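Karppinen Table Cloth in Cool Grey 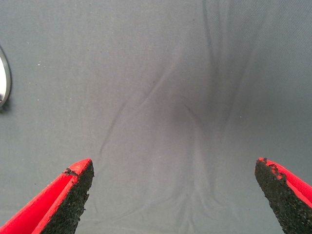

Cool Grey, with its fine weave and smooth, matte finish.

We've had a soft spot for this colour ever since our first Wullow range, so we're ever so pleased to have it back! It's a grey with a little blue in it, and it sits happily beside silver bowls and everyday crockery. It does crease if it's bunched up — a warm iron on the back sorts that out — and it'll show a bit of white lint, as plain greys do, so give it a good shake before guests arrive.

Comes in 2 sizes, and the smaller one is 830 mm square. Cold gentle wash, line dry in the shade. Matching napkins are sold separately in packs of 5, with more colours due in October.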